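The Case for the Unhurried Waiting Room
Ignacio Bravo
Sep 4, 2000

Public institutions devote much thought to what happens at the counter and very little to what happens before it. In the district of Lanby, where I served on the health board, residents spend far more time waiting for a service than receiving it. The board's own survey in April drew 577 replies. Most of those who wrote in had no complaint about their doctor or clerk. They wrote about the chairs, the noise, and the lack of any word on how long they would be there.

It is common to treat such remarks as minor. I believe this is a mistake. A person who waits is already in the care of the institution, and the manner of the waiting tells that person what to expect from the rest of the visit. 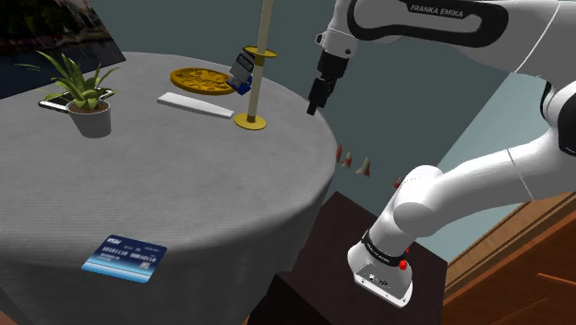 The usual answer to a full waiting room is speed. Appointments are shortened, forms are trimmed, and a target is set. The Trernska clinic followed this course and cut its average visit by nearly 5 minutes. The gain was real, but it was paid for at the desk, where staff reported more repeat calls from patients who had left with questions still unasked. The clinic has since restored part of the time it removed, and I think it was right to do so.

A better course would begin with information. Patients should be told on arrival how many people are ahead of them, and told again if that changes. The Ní Mhurchú report, which the board received and has yet to discuss in open session, recommends a posted notice and a member of staff assigned to keep it current. The cost for a building the size of Stastunach, which receives 600 visitors in a busy week, would be modest - less than was spent on the new sign outside.

The second matter is comfort, on which public bodies are often too shy. There is a fear that a pleasant room will be seen as waste. Yet a table at a sensible height, a plant, and a wall that is not covered in warnings cost little and last for years.
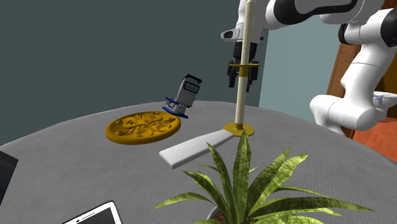

A round gray tabletop.

I do not suggest that furnishings can make up for a shortage of doctors. The board must continue to press for the two posts that remain unfilled, and no notice on a wall will stand in their place. But the posts may take years to fill, and the room will be full again tomorrow morning. The board should take up the report at its next meeting and should hear from the reception staff before it votes.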